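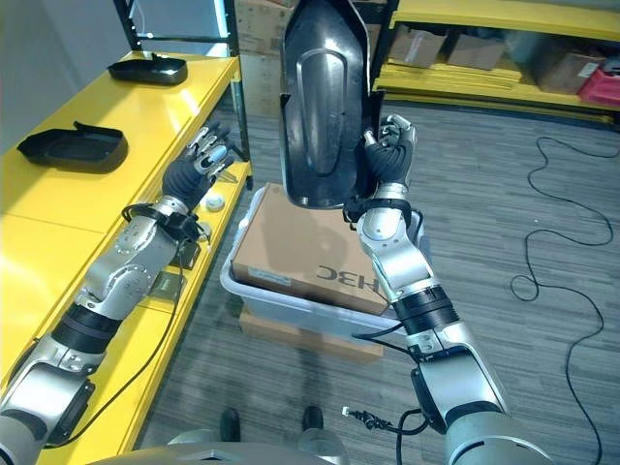
Black molded cover with raised central panel, at the yellow shelving, parts storage bay.

WORKPLACE INSPECTION CHECKLIST: PARTS STORAGE
Site: Jovdale
Area: Molded covers and trays, bay 12
Form no.: 583
Inspection month: April 2019
Inspected by: Emília Štěpánek
Area supervisor: Lorne Li

Ratings: S = satisfactory; A = action required; N = not inspected

1. Shelving

1.1 Unit stable and level: S
Comment: Checked by hand at each corner. No movement.

1.2 Top surface clean and free of oil: S
Comment: Seams between the panels are to be included in the weekly wipe-down.

1.3 Load label posted and legible: A
Comment: Label missing from the aisle end. Replacement to state the 60 kg limit per tier.

2. Stored parts

2.1 Trays and covers set down flat, clear of the shelf edge: S
Comment: Black trays may remain on the top surface during picking. They are not to be stacked there.

2.2 Long covers handled without contact to the glossy face: S
Comment: Covers are to be held near the edge. Scratched pieces go to the Drinitz return crate with a tag.

2.3 Small parts in bins: A
Comment: Small items found lying on the lower shelf, among them a round white piece near the edge. Identify and bin, or discard. Repeat finding.

3. Aisle and access

3.1 Walkway clear to marked width: S

3.2 Extinguisher accessible: S
Comment: Unit 23, seal intact.

3.3 Overhead lighting: N
Comment: Covered by the Govevex electrical inspection.

Actions
Item 1.3: Supervisor to order label. Due within 12 working days.
Item 2.3: Supervisor to clear lower shelf and provide one lidded bin. Due before the next shift change.

Both items will be reinspected by E. Štěpánek.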